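Guest room changes at Matholm

Starting Thursday, October 2, 2025, the way we book the guest rooms at Matholm is changing. The old paper sheet by the mailboxes is gone. Please send requests to Effie Munro in the office, by email or with a note under the door.

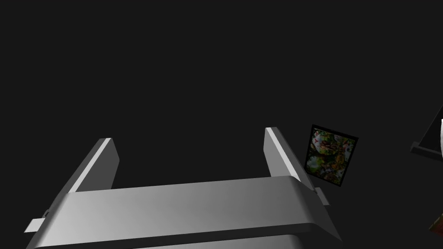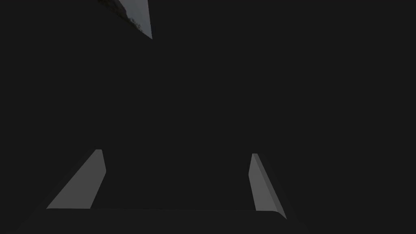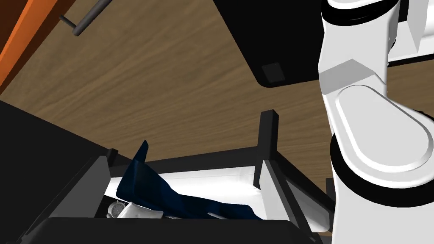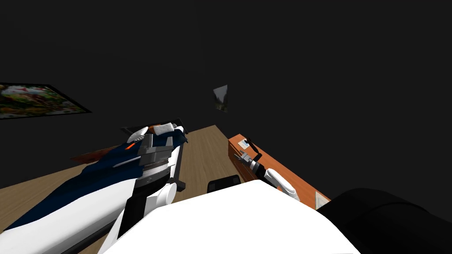 Computer renderings. The last one shows a bed with a dark navy-blue blanket and an orange wooden table.

Residents can book a room for up to 2 weeks at a time. The refundable deposit goes up from $130 to $200, and the nightly rate stays at $20. If you already have a booking for this fall, you keep the old deposit.

December fills up fast. Last year several families asked for the same week and we had to turn people away. Requests for December will be held until the end of the month and then drawn by lot. Davina Dunbar will do the drawing and call everyone who put their name in, whether they got a room or not.

Sheets and towels now go out to Hadgu Laundry. Leave used linens in the bag on the back of the door. Please do not put them in the basement machines, which are still tripping the breaker on the second floor.

Keys are picked up at the office before 5 p.m. If your guest is arriving later than that, tell Effie the day before and she will leave the key with the night desk. Lost keys cost the same as before.

The shuttle from Tendton station still stops at the side gate. Guests with cars should use the gravel lot and put a pass on the dash.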